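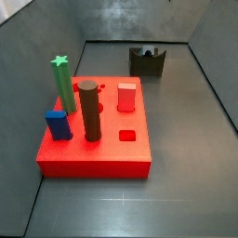 Vignesh Raju wrote to us that a color match approved under the lights in his office was rejected the same afternoon on the loading dock, and he wanted to know which of the two lights was lying. Neither was. The two coatings had different pigments in them and were metameric: they agreed under one illuminant and separated under another. Most of the work that comes to Rirum starts with a letter of that kind.

About Rirum

Rirum is a color measurement and matching laboratory. We measure painted, molded, dyed and printed surfaces, write color specifications, formulate matches for coatings and plastics, and store physical standards for clients who do not want to store their own. We do not manufacture paint or resin and we do not sell pigment. Clients take our formulas to the supplier of their choice.

The company has 17 employees at 2 sites. The measurement laboratory and the standards archive are at the main site. Sample preparation, which includes spray-out, drawdown and small-batch molding, is in a separate building on Benítez Road. The two were under one roof until dust from sanding began to show up in the gloss readings, and the preparation side moved out the following December.

How the company started

Octavian Buzatu and Vasanthi Lobo worked together in the quality department of a furniture finishing plant. The plant kept its color standards as painted panels in a drawer, and the drawer was opened many times a shift. Over the years the panels yellowed, picked up fingerprints and were replaced by copies of copies. When a large order of cabinet doors was returned, it was found that the production color had followed the drawer and the customer's color had stayed where it was.

They set up Rirum to do one job, keeping master panels in the dark at a stable temperature and issuing working copies with a measured difference from the master. Formulation was added later at the request of clients. Plastics came after that, when Brayan Huamán joined from an injection molding shop and brought his own set of step chips with him. Those chips are still in use for training.

What we do

Measurement. Flat opaque samples are measured on a sphere spectrophotometer, with the specular component included and excluded, and on a directional instrument where the client's specification calls for one. Gloss is read separately. High-gloss surfaces are read at the 20 degree geometry, where small differences are easier to resolve. Curved parts are measured with a reduced aperture and a fixture, and the report states both. Readings taken with different apertures should not be compared with each other.

Visual assessment. Every instrumental result that goes into an approval is also checked by eye in a light booth, under daylight, store light and incandescent light. The booth walls are neutral gray. Assessors take a color discrimination test before they are allowed to sign, and they repeat it on a schedule. An assessor whose result has drifted is taken off visual work until it recovers. Brightly colored clothing is covered with a gray lab coat, as a red sleeve near the sample will tint it.

Matching. We formulate from spectral data, which lets us see where two curves cross and how the match will behave when the light changes. A formula is issued only after a physical sample has been prepared on the client's substrate. A match on a white card tells the client very little about a match on galvanized steel or on filled nylon. If the available pigments cannot produce a nonmetameric match, the report says so and states under which light the samples will part company.

Tolerances. A single pass/fail number is easy to administer and often wrong. People accept a larger difference in lightness than in hue, and accept more of either in a saturated color than in a pale gray. We set tolerances from a group of samples that the client has already sorted into acceptable and unacceptable, and fit the limits to that judgment. Sometimes the client's own people sort the same group two different ways. In that case the tolerance is postponed and we ask for the sorting to be repeated.

Archive. The archive holds 1745 master standards. Each is sealed in foil with a desiccant and is measured when it comes in and again each time the pouch is opened. Textile standards are stored away from coated ones. Fluorescent colors are accepted only on a short term, which is agreed in writing, because their reference life is limited even in the dark.

The Skulludell guide

Our internal procedures are collected in a document called Skulludell. The name was the file name of an early draft and was never changed. It covers sample conditioning, instrument warmup, tile checks, number of readings per sample, rotation of textured parts, and the wording used in reports. Clients may request a copy. Sudheer Bangera maintains it, and corrections should be sent to him with the section number.

Two of its rules bring more questions than the rest. The first is that coated samples are conditioned before measurement, including samples that arrive marked urgent. Many reds and oranges are thermochromic to a degree that exceeds a tight tolerance, and a panel straight from a delivery van in winter can fail on temperature alone. The second is that we do not measure from photographs or screens. A photograph records the lamp, the camera settings and the sample together, and they cannot be pulled apart afterward with enough accuracy to support an approval.

Traceability and records

Instruments are verified every working day on a set of ceramic tiles, and the tile results are plotted. A reading outside the control limits stops work on that instrument. Measurements made since the last good check are then reviewed, and affected clients are notified -- including cases where the revised value does not change the outcome. Service and recertification are done by an outside provider.

Spectral data are retained along with the calculated values. Color difference formulas get revised over time, and a client who has only the old difference values has no way to convert them. With the spectral curve on file the result can be recalculated under any formula, illuminant or observer.

Who we work with

Our clients are mostly small and midsize manufacturers: window profiles, office furniture, farm equipment, school lockers, packaging. Plukero, which powder coats metal shelving, has been a client for longer than any other and supplies the test panels we use for interlaboratory comparison. We also take work from museums and building owners who need to identify a historical paint color. In such cases we measure the least exposed area that can be reached, and report it as the present color of that area. Fading and yellowing of the original film can be estimated, and the estimate goes on a separate line.

We decline work where the sample is too small for the smallest aperture, and work where we are asked to leave failing readings out of a report.

Training

Rirum teaches a short course in practical color measurement for inspectors and line leads. It covers sample handling, reading a spectral curve, use of the light booth, and how to write a rejection that the supplier can act on. "Too yellow" is acceptable if it comes with the illuminant and the number; alone it leads to phone calls. Participants are asked to bring parts from their own line.

Sending samples

Send flat samples where possible, large enough to cover the aperture and to leave a clean margin for handling. Wrap each one separately in unprinted tissue. Do not use adhesive notes on the measured face. Mark the back with the part number, the substrate, the coating process and the date of production. For textured or metallic parts, also mark the direction of flow or spray.

Standard turnaround for measurement is stated on the quotation. Matching takes longer and depends on the substrate. Samples are returned on request; the rest are kept for 20 months and then discarded, with the exception of archived masters.

Page last revised 21/04/2023.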